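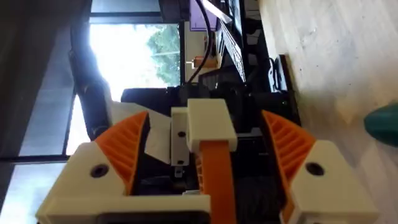 Detareo Opens Second Furniture Repair Workshop in Purnar

PURNAR — Detareo, the furniture repair and refinishing company, has opened a second workshop in the Purnar district. The new location takes in chairs, tables, dressers and cabinets from households and small businesses.

The company's first shop, on Voicu Street, stays open with the same hours and staff. Customers can drop off at either location and pick up at the other for no added charge.

"We were turning away larger pieces because we had nowhere to put them," said Macarena Salcedo, general manager of Detareo. "Dining tables were the main problem. The Purnar building has a loading door and a proper finishing room."

The workshop has 44 storage bays and a separate area for upholstery, run by Corina Stoica. Fabric and foam will be supplied by Floltetti, which has worked with the company since March.
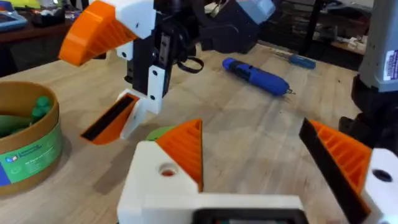

Page last updated: May 11, 2025

Repairs are quoted in writing before work starts. Small jobs such as loose joints, drawer runners and hinge replacement begin at $49. Most are ready in 5 working days. Refinishing takes longer and depends on the size of the piece and the old finish — shellac and oil are usually quicker to deal with than polyurethane.

Detareo will also hold evening repair classes at the new address. The first course, taught by Mircea Bogdan, covers regluing chairs, patching veneer and choosing screws for old wood. Students may bring one chair or small table of their own. Registration is at the front desk.

"People ask us how to do the simple jobs at home, and we would like to show them," Bogdan said.

Pickup and delivery is available within the city for pieces weighing up to 200 pounds. Heavier items can be arranged by phone.

About Detareo

Detareo repairs and refinishes wood furniture for homes, offices and restaurants. It does not buy or sell used furniture.

Media contact: Patricio Palacios, Detareo press office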